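Search products Search Go Cart (0)

Lorkham Duvet Insert, All-Season

The Lorkham is a duvet for people who have stopped believing in the phrase "all-season" and would still like to buy only one. It weighs 1,136 grams in the twin, keeps its filling where we sewed it, and has never once been described as a cloud by anyone who works here.

We make it at our Plemow workshop in a single thickness. Customers write in asking for a warmer one every October and a cooler one every May, and they are often the same customers. Our advice is to add a blanket or stick out a foot.

What you get

Cotton shell, polyester fill, box stitching all the way across. Each corner has a loop, so you can tie it into a cover and stop it from migrating to the bottom in a sad lump. If your cover has no ties, a safety pin works, though you will find it with your knee eventually.

Living with it

A bed is a bed for eight hours and a shelf for the other sixteen. We tested the shell on that basis. It gets sat on, has laundry dumped on it, and is expected to look decent by bedtime. The Lorkham puts up with all of this and needs one good shake at the end.
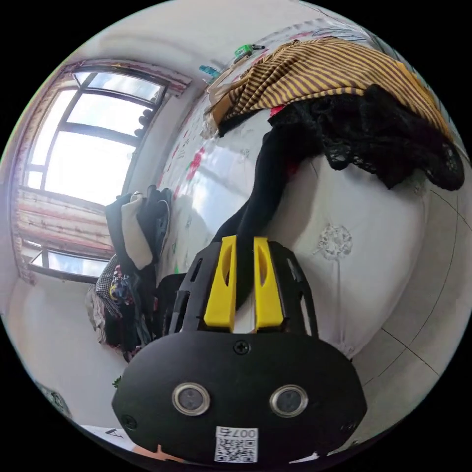
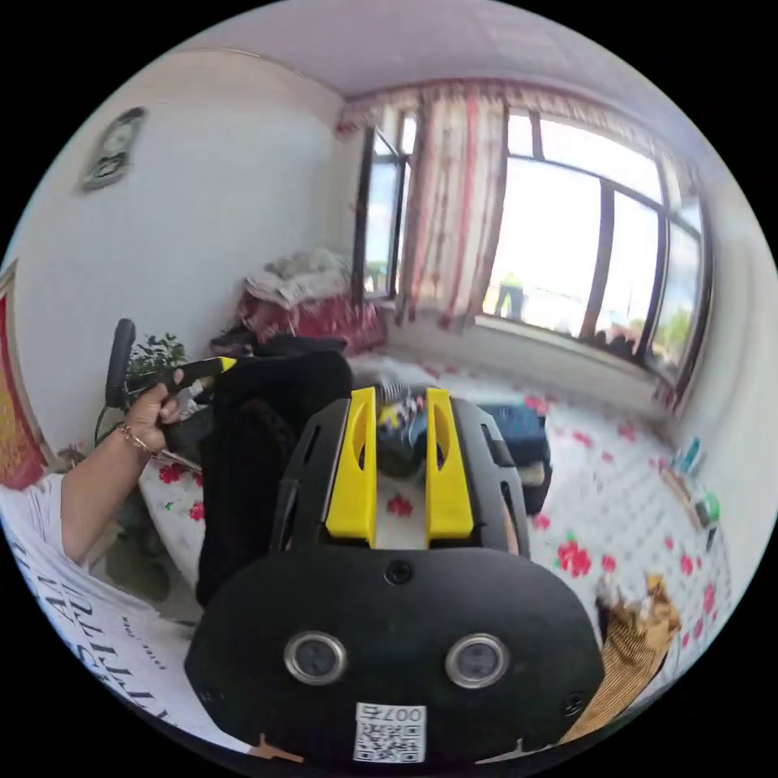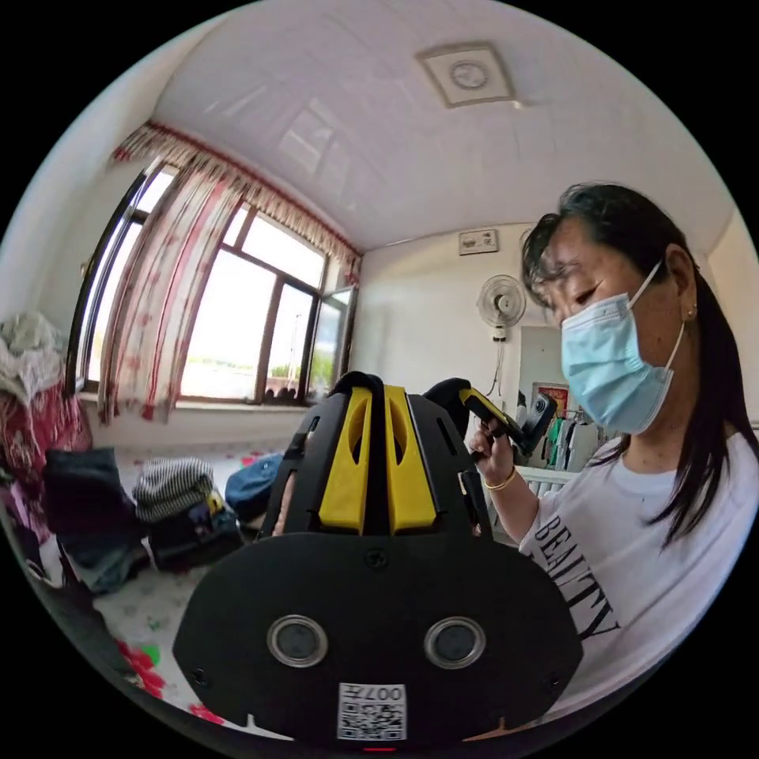 Washing

Machine wash warm, on its own, in the biggest drum you can get near. The king will technically go into a small home washer, in the sense that a sofa will technically go up a narrow staircase. Dry on low until you are sure it's done, then give it another half hour. No bleach and no fabric softener. Do not iron it. We mention this only after receiving a letter.

Sizes and price

Twin, full/queen and king. The twin is $70. The Udel cover is sold separately and fits every size we make, provided you order the same size of both. People do not always do this.

The Villanueva pillow was designed to go with the Lorkham, meaning it is also white. We sew 1,000 of those a year and they sell out before the duvets do, a sore point in the duvet room.

Returns

You have 60 nights. Send it back clean, in something resembling a bag. Pet hair will be noticed. We have cats too, and we know what we're looking at.

We use cookies to remember your cart. Accept / Manage settings

Contact us | Shipping | © Plemow Bedding | Back to top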